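Where Does a Lost Glove Go? A Study of the Lost Property Shelf in Pruitt Hall

Student project report, Fikri Lumbantobing
Last updated: June

Every building has a shelf where single gloves go to retire. Ours is on the ground floor of Pruitt Hall, next to the vending machine that takes money as a kind of donation. For this project I wanted to know what gets handed in, what gets claimed, and why I have never once got an umbrella back.
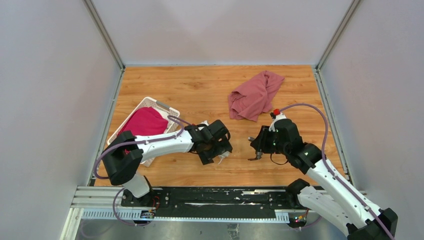
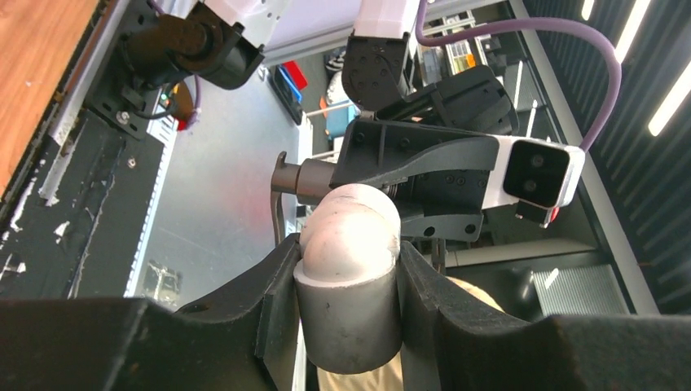 Fig. 1. Two views of the workcell: the wood-grain work surface, and a grey-and-white object held between the gripper fingers.

Method

The front desk keeps a paper log. Each line gives the item, the room it was found in, and the date it left, if it ever did. I typed up the whole log for the school year, which came to 706 entries. Some were hard to read. One says only "brown" and I have left it in as a separate category out of respect.

I also sent a short survey to the 1600 students on the building mailing list. I got 162 replies, four of them asking to be taken off the list.

Results

Of the 706 items, 653 had a room written next to them, so I could sort those by place. The big lecture room on the second floor came first, and the Ketden reading room came second. People seem to lose things wherever they sit still long enough to take them out of a bag.

Water bottles were the most common item, followed by chargers. Phones were claimed fastest, often before the desk had finished writing them down. Water bottles were hardly claimed at all. My theory is that after two days on a shelf a bottle starts to look like somebody else's problem, even to the owner.

The survey was less helpful. Most people who answered said they had lost something in the building, but many did not know there was a shelf. Several thought it was in Lumbridge House across the road, where there is also a shelf – it holds printer paper.

Problems

The log depends on who is at the desk. Tuesday evenings have almost no entries, and I doubt that everyone becomes careful on Tuesdays. Claimed items are also not always crossed out, so my claim figures are probably too low. I tried to check by going through the shelf itself, and was asked twice if I had lost something.

Suggestions

A sign would help. So would a photo of the shelf sent to the mailing list once a month. The desk is thinking of trying an online list called Bitach, which lets people search by room. I would like to repeat the count after a term of that and see if the bottles do any better.

My umbrella is black with a bent handle, for the record.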